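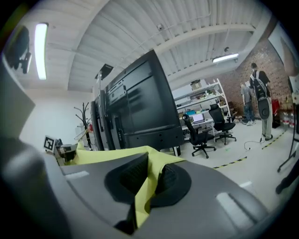 Posted by Clesel, January 2026

Bought a spindle of Lorow blanks after all, against my own advice. The shop says they're archival and good for 1000 rewrites. I'd like to meet whoever sat and tested that.

Burned 11 tonight at the slowest speed the drive would give me. Two failed at verify and a third reads fine in the computer but skips in the kitchen player. The label says made by Priketti, the disc code says something else, and the forum swears it's all the same factory anyway. Maybe. People there said that about the July batch too, and I binned most of those.

Still 134 folders of old photos to copy. I'm keeping the hard drive whatever the box promises. Will try the other burner tomorrow, without much hope.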